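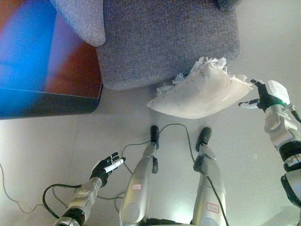
# Handout 6: Regional turboprops and the short runway

Welcome back, everyone! I know the last session ran long (my fault, I got carried away with wing sweep), so this one stays close to the ground. We're looking at the little airliners that fly the short hops, and why so many of them still have propellers when the big jets gave them up decades ago.

## Where we left off

You'll remember that a jet engine is happiest high up and going fast. On a route of 200 miles, though, the airplane hardly gets to its cruising height before it has to start down again. A turboprop doesn't mind that nearly so much. It burns less fuel down low, and the propellers give a good strong pull early in the takeoff roll - a lovely thing to have when there's a lake at the far end of the runway.

## Our practice route

For the rest of the term we'll use the same made-for-class airline, Ulten Air, flying between the coastal town of Plodora and the mountain strip at Dakier. Please copy these down, as the worksheet leans on them:

- Distance: 263 miles
- Seats: 40
- Flights per week: 12 each way
- Dakier runway: short, high up, and sloping a little toward the east

Dakier's height matters more than people expect. Thin air means less lift from the wing at a given ground speed, and less power from the engines too, so the airplane needs more runway just when it has less to spare. Add a warm afternoon and it gets worse. Pilots call this "hot and high," and you'll hear me say it until you're tired of it.

## Things to work through

1. Say Ulten sells around three quarters of its seats. How many passengers does it carry each way in a week?
2. Would you move the afternoon departure from Dakier to the early morning in summer? Tell me what the passengers might think of it as well.
3. Sketch the takeoff roll twice, once at sea level and once at Dakier. Rough pencil is fine - I'm not grading the drawing!

## Reading

The Konstantinidis course packet, chapters on propeller pitch and on climb performance. The second one is heavy going in the middle, so take it slowly and skip the boxed math the first time through. We'll pick up icing in the next handout, and please bring your sketches along with you.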